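Mokby Kitchen Rentals: Frequently Asked Questions
Last updated September 2018

Who can rent the kitchen?
Anyone with a current food handler card and liability insurance. Most renters are bakers, caterers and people who sell sauces or jams at markets. You do not need to be a registered company. If you only want the space for a family party, ask for the Ots room next door, which has its own price list.

How do I book?
Fill in the request form on the Booking page. Kiều Đào handles the calendar and will write back with open times. Your first booking is confirmed once we have your deposit and copies of your papers. After that you can book online yourself.

What does it cost?
A half-day block is $81. A full day is $283 with the walk-in cooler and overnight dry storage included. The monthly plan is $355 and covers two half-day blocks, plus a shelf you keep between visits. Extra blocks on the monthly plan are charged at the regular rate.

Is there a deposit?
Yes, one full day's rent. You get it back when you stop renting, minus any unpaid cleaning fees.

What equipment can I use?
Ranges, convection ovens, the 20-quart mixer, sheet pans and the three-compartment sink. Bring your own knives, towels, containers and small tools. The Birnusier vacuum sealer may be used after a short lesson with Angus Costigan. Bags are not supplied.

How much counter space do I get?
One full counter per booking. If a second renter is in at the same time, each of you keeps to your own side. Clear everything off when your block ends, including anything you set down "just for a minute."
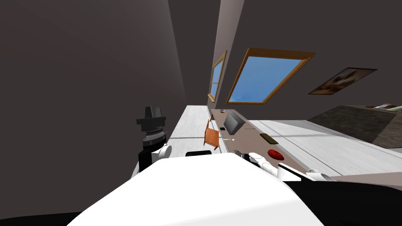
Can I bring helpers?
Up to 2 per booking. Each needs a food handler card. Children under 16 are not allowed in the cooking area.

Can I store food overnight?
Only on a full-day or monthly booking. Label everything with your name and the date. Unlabeled food is thrown out on Monday morning.

Do you allow nuts and shellfish?
Nuts yes, shellfish no. Tell us on the form if you use nuts so we can let the next renter know.

What if I need to cancel?
Give us 48 hours and there is no charge. Later than that, you pay for the block. In November the notice period is one week.

Where do I park?
Behind the building, off Murnusa Lane. The loading door is for drop-off only.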